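I own 21 towels. I live alone. Marilou Lumbao, who runs the linen side of a guesthouse in Oltedel, laughed so hard at this that she had to put down her tea, and then she asked me how I fold them. Badly, was the answer (I'd been rolling them into sausages and jamming them behind the bathroom door).

So in January I spent a morning at her place learning to do it properly, and I came home a bit obsessed!

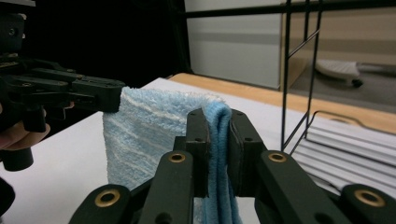
Marilou's first rule is to sort by cloth before you even think about folding. Cotton bath sheets are heavy and forgiving, and you can be rough with them. Microfibre is another animal. A fluffy light blue one like this needs holding at the corner and again at the fold, with a bit of stretch between, or the plush bunches up and you get a lump in the middle of your pile. She likes a plain white table for it too, and I've come around to that, as my old floral cloth hid every bit of lint.

Then it's thirds lengthwise, then in half, fold facing out. My colour-coded shelf lasted until the cat found it, but the microfibre pile is still standing and I've given two of the ratty old ones to my neighbour for the car.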